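Recording pen-sorting demonstrations for Branda

This page covers recording only. Training is on the Whitfield page, and arm calibration should be finished before you start.

Set the episode length to 20 seconds in the Sarnirari recorder and turn on both camera streams. Check that each stream is live before you touch the leader arm. If one is frozen, restart the recorder and check again. 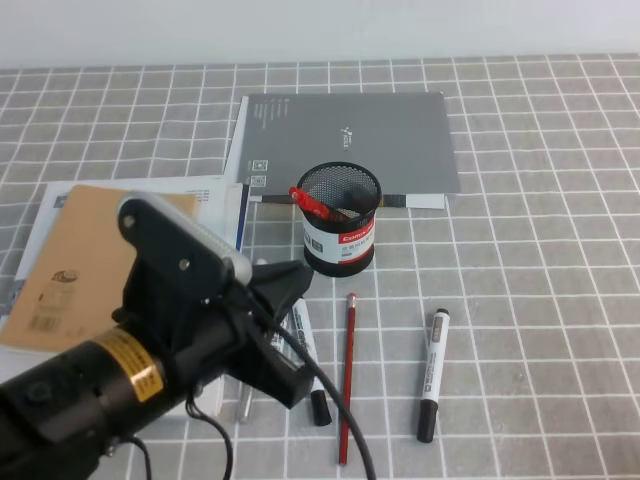 Object placement matters more than smooth driving. Move things between episodes so the policy doesn't learn one fixed layout. With the holder standing on the edge of a notebook, as it is here, the rim sits a little higher than it does on the bare table, and you want both heights in the set. Change the angle of the markers too — a few degrees is enough.

Record in blocks of 10, then stop and play them back. Delete any episode where you paused for more than 3 seconds or bumped the holder. Don't trim them. Trimmed episodes gave us bad timestamps in July.

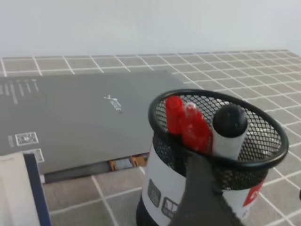
During playback, watch the wrist stream first. The rim of the holder should stay in view through the whole approach. If it drops out, come in from farther back on the next block.

Our current set has 616 episodes, stored under Brulen/pens. Name new blocks with the next free number and add one line to the log with the layout you used. Upload when the block is checked, then home the arm and power it down.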